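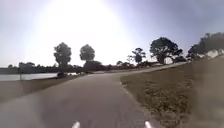 Rounds with Some Company: a First Month on the Water Path

12 April 2018

Those of you who walk in from the Bassey side will have met our new colleague by now, and a good many of you have written in to ask what it's for, who is in charge of it and whether it minds dogs. (It stops for them. The dogs are less patient.) We promised a proper piece once the grounds crew had lived with it for a while, so settle in with your coffee, as there is quite a bit to tell.

The robot is a Pluvik path walker, on lease to the park through the end of May, and its job is the plainest one we have. It goes out along the paved paths, looks at the surface and the edges, and sends back pictures and a list of places where a person might want to go and have a look. Before it came, that first look was done on foot by whoever had the early shift, with a clipboard and, in the wetter months, a plastic bag over the clipboard. There are 18 stretches of path on the list, and walking all of them properly took up most of a morning that could have gone to pruning, planting or mending the benches.

Now the early shift starts in the Trakus shed with the heater on and the overnight list on the screen. The crew goes through it together, which has turned into a rather nice half hour, and they decide between them what needs a shovel, what needs a broom and what can wait. In the first month the robot sent in 132 notes. Plenty of them were leaves. One was a shadow, reported faithfully four mornings in a row, and the crew has become quite fond of it. But there were useful ones too, including a soft shoulder on the Zunton loop that we would probably have found the hard way, with a mower.

The stretch by the water is the one the crew looks at first. It's a lovely walk, with the grass bank on one side and the trees up ahead, but the edge on the bank side does tend to crumble, and stones work their way out onto the asphalt where bikes and strollers go.
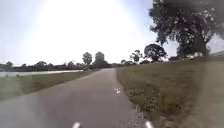
The water path from the robot's height, with loose stones along the right-hand edge and something small and white on the asphalt.

A note like that takes a person a minute to read. The robot puts a mark against anything pale on a dark surface and leaves it at that, so a feather and a candy wrapper look much the same on the list. Somebody still has to walk out with the litter picker and see. The low sun is a trouble as well. When the light comes straight down the path the trees go nearly black and the corners of the picture get smeary, and the crew has asked for the water path to be moved to a different time of day. That change should come in next week.

We know there was worry in the shed when the lease was first talked over, and it would be wrong to skip past it. Some of the crew have been walking these paths for a very long time, and they asked, fairly, what would be left of the early shift once a machine was doing the walking. The answer we gave then is the answer now – the same people, the same hours, and the freed-up mornings going to work that had been put off. The first of that is already in the ground, 300 young shrubs on the slope behind the lower parking lot, and very cheerful they look too.

What has been lost is harder to put in a table. Several of the crew say they miss the walk itself, the quiet of it and the regulars saying good morning. So from this month anyone on the early shift who wants to do a stretch on foot can simply put their initials beside it on the board, and the robot will be sent elsewhere. The water path gets taken nearly every day.

The lease comes to $3,000 for the whole trial, paid out of the equipment fund. We'll be deciding in May whether to carry on with it, and we would like to hear from people who use the paths before then. There's a comment box by the shed door, or you can stop any of the crew while they're out. If you meet the robot on a narrow bit, just keep walking as you normally would and it will wait for you to go by.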